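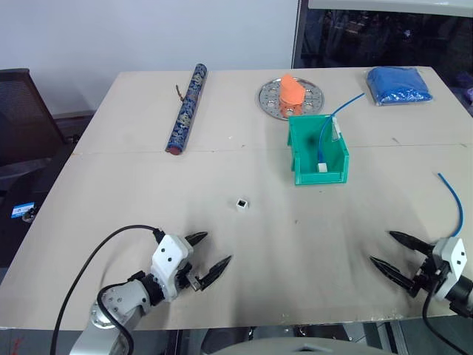
Vivstead Brush Roll, two months in

I bought the Vivstead roll in October after my old bamboo mat finally shed its last slat, and I'm so pleased with it I've been boring everyone at calligraphy group. It's patterned fabric, it weighs next to nothing, and the pockets are deep enough for my big goat hair brush (the one that never fits anything!).

The stitching is what won me over. Every pocket is double sewn at the bottom, right where the handles poke through on cheaper ones. I've carried mine on the bus to Vevdale and back every week and there isn't a loose thread on it. Ink washes out in cold water if you get to it the same evening. Leave it overnight and you'll have a gray spot, ask me how I know.

Gripes? The tie is too short when the roll is full, so I swapped it for a longer ribbon. And the flap could come down another inch over the tips, my smallest liner brush slid out twice in my bag.

It was $41 with shipping, and I'd pay it again. Amirul Govindasamy has the Mujić one and likes the leather, but his takes up half his bag and I wouldn't trade.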